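Getting sticky labels off jars (and a few other kitchen bits)

Mar 4, 2020

I keep nearly every jar that comes into this house, which drives the rest of the family mad, so I've had plenty of practice at getting labels off. Soak them first. Fill the washing-up bowl with hot water, add a good spoonful of soda crystals and leave the jars for 33 minutes (I once set the timer wrong and it worked so well I've stuck with it!).

Most labels slide off in one piece after that. If you're left with that horrid gluey patch, mix equal parts cooking oil and bicarb, smear it on, go and have a cup of tea, then rub it off with an old cloth. Wash the jar properly afterwards or it stays greasy.

Lids that smell of pickle are another matter. I've tried vinegar, lemon, all sorts. What works best for me is leaving them outside on the windowsill, upside down, for a few sunny days. In September I do the whole lot at once before chutney making.

Tight lids: put a thick rubber band round the edge and twist. Or slide a teaspoon handle under the rim until it pops. My neighbour Akihiko swears by running the lid under the hot tap, and I do that too when the spoon lets me down.

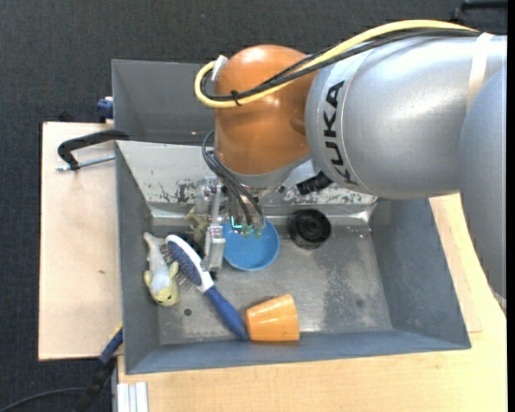 Oh, and write the date on the bottom of the jar, not the lid, as lids get swapped about. I use a china pencil because it wipes off with a bit of washing-up liquid. Tall jars go at the back of the cupboard, and anything opened lives in the fridge door where I'll see it.

Next time, burnt saucepans!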